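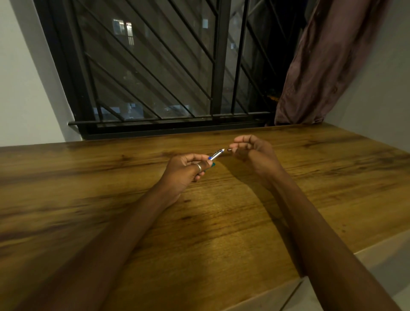
Visit report: Valente district heating plant, Liltow

Valente has replaced its last oil boiler at Liltow with a heat pump that draws on treated wastewater. The site was opened to visitors on August 4, 2022, and the tour began with a briefing from Nuno Nogueira, who runs plant operations. The wood-grain table near the window served for the paperwork, and most questions at that stage concerned the grid connection. The plant has a rated heat output of 10 megawatts and supplies 200 buildings through the existing pipe network.

The machine hall holds 3 compressors supplied by Brorau. One was down for a seal inspection, so the group saw the oil separator with its cover removed. Supply temperature is set by outdoor temperature, and the control room adjusts it manually only during start-up. Return temperature remains the main problem. Several older buildings still send water back too warm, which lowers the efficiency of the whole system. Valente is fitting new valves in those basements at its own cost.

Pen in hand at the desk by the window.

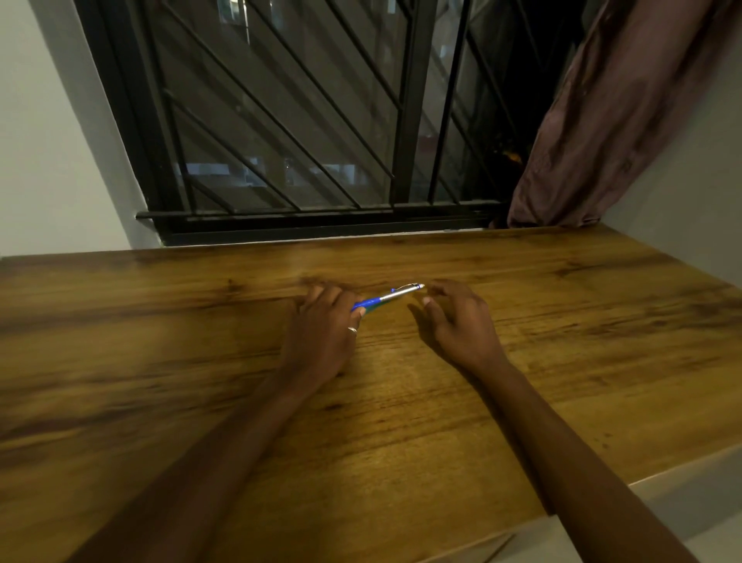

Left hand with pen at the wood-grain desk, Liltow.

The last stop was the heat storage tank built by Delska. It covers the morning peak in spring and fall but is too small for a cold week in winter. Backup then comes from an electric boiler. Nogueira would not give a figure for its annual running hours. Metering data for the first full heating season will be sent to participants on request.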